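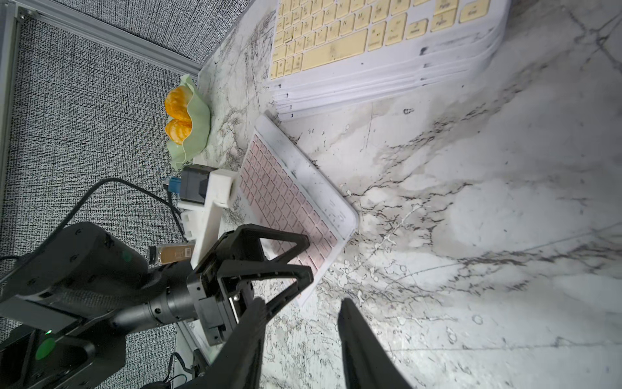 I have too many keyboards. I knew this in a general way, but in January I pulled them out of the hall cupboard, the desk drawers and the box under the spare bed, and I had to admit it properly. Most of them are white. I didn't set out to buy only white ones. I bought one with cream-yellow keys for the home office, liked it, and then bought more of the same when the shop was clearing them out. One with pale pink keys came later and is the one I like best.

The plan was to clean the lot, test the lot, keep two and get rid of the others. I gave myself an afternoon. It took most of a week of evenings, so if you are thinking of doing the same, allow for that.

Getting started

I did the work on the marble table because it wipes down easily and it's the right height to stand at. A towel underneath would have been smarter. Marble is hard on the little rubber feet if you slide things about, and a loose key cap will bounce off it and go straight under the fridge. I've lost one that way before, a right-hand Shift, and never got it back.

The white cases show everything. A black keyboard can go years without looking dirty, but on white plastic every smudge is there to see, mostly along the front edge where your wrists go, and on the corners where you pick it up. Some of it is grime and comes off. Some of it is scuffing, and that stays. It took me a couple of evenings to stop trying to scrub out marks that were really scratches.

What I used

Nothing special. A soft paintbrush, a microfibre cloth, cotton buds, warm water with a drop of dish soap, and a small bottle of isopropyl alcohol from the chemist. I also had a tub of Hokeck cleaning putty, the sticky stuff you press into the gaps. It picks up crumbs well enough, but it left a bit of itself behind around the arrow keys and I had to go back in with a cotton bud. I wouldn't buy it again. The paintbrush did the same job.

For the cases, the soapy cloth went first, wrung out until it was barely damp. Then alcohol on a cotton bud for whatever was left. Try it on the underside before you go near the top. The printing on the keys is faint enough as it is, grey on pale yellow, and I didn't want to find out the hard way how well it was stuck on. I kept the alcohol to the cases and used only the damp cloth on the keys.

I had thought about one of those peroxide treatments people use to whiten old plastic. I read up on it and decided against it. It needs sun or a lamp, it can leave streaks, and with keys that are meant to be cream you could end up with a colour that isn't anything in particular.

Taking the keys off

You don't need to do this for every keyboard. I did it for the ones that rattled when I tipped them over. Take a photo first, or at least write down the bottom row. I can type without looking, but put a pile of loose caps in front of me and I have to think about whether V comes before B. It does, and C comes before V, and I still got them wrong once.

The space bar is the awkward one. On mine it has a thin wire under it that clips in at both ends, and if you pull from the middle the wire bends. Lift one side a little, then the other. The bigger modifier keys are similar but easier.

The caps went into a bowl of soapy water for an hour, then onto a tea towel overnight. Leave them overnight even if they look dry. Water sits up inside the stem where you can't see it.

What came out from under them was what you'd expect. Hair, toast crumbs, a staple, and a lot of grey fluff. There were also orange crumbs, and I knew where those had come from. I snack at the desk. I snacked through this job as well. I have a green dish with a wavy rim that lives at the end of the table, and I tried to keep a rule of one hand for food and the other for the brush. It didn't hold up past the first evening. After that I went and washed my hands each time, and that's the only method I can recommend.

Testing

Each one got plugged into the old Flarnex laptop, and I went through every key in a blank document. Typing a paragraph isn't enough. You won't hit the keys you never use, and those are the ones somebody else will want. I worked left to right, top row down, and ticked it off on paper.

Most were fine. One had a dead row, and I don't have the skill or the patience to chase that kind of fault, so it went to e-waste. Another repeated the N about one time in several, which stopped after I took the cap off again and brushed underneath. A third worked but only if the cable was held at an angle. I swapped the cable for a spare and it has behaved since. I mention that one because I nearly threw it out. Try another cable before you do anything else.

Sorting and storing

I had always stacked them flat, one on top of another, and that turns out to be part of the reason for the scuffs. The feet of each one sit on the case of the one below, and every time you pull one from the middle they drag. They also never line up, so the stack creeps sideways and eventually goes over.

They now have a sheet of packing paper between each, and the stack is no higher than I can lift in one go. I looked at standing them on edge in a magazine file, which would be neater, but the full-sized ones stick out too far and the cables end up jammed at the back. If you have a deep shelf it might work for you.

Cables come off and get stored separately. I coil them loosely, put a twist tie on each, and keep them in a zip bag with the length written on it in marker. I had been winding them around the keyboards. Don't do that. It puts a sharp bend right at the plug, and it's probably what happened to the one I had to replace.

Selling and giving away

The ones I wasn't keeping went up on Trirngate, the local buy and sell board. I listed them as used, said there were marks on the cases, and asked $16 each. I had a message the same evening from a person wanting several for a community study room, so I let those go as a job lot for $82 and threw in the cables. I could have got more selling them one by one, but I'd have been answering messages until winter.

One thing I'd pass on about listing white electronics. Photograph them in daylight and show the worst mark close up. Under a kitchen light white goes yellow, cream goes mustard, and people turn up expecting something else.

What I kept

One cream and the pink. The cream one is at the desk for work. The pink has a smaller set of keys packed in tight rows, and it took me a while to get used to, but it leaves room for a notebook beside it. Its border has scuffs and dots that no amount of cleaning has shifted. I've stopped minding.

I also bought a dust cover, a plain cloth one from Yuen, for whichever one is not in use. It fits loosely and does what it's meant to. A folded pillowcase would do as well.

The box under the spare bed is empty now, apart from the bag of cables. The hall cupboard still has two mice and a numeric keypad in it that I haven't looked at. I'll do those when the weather cools down.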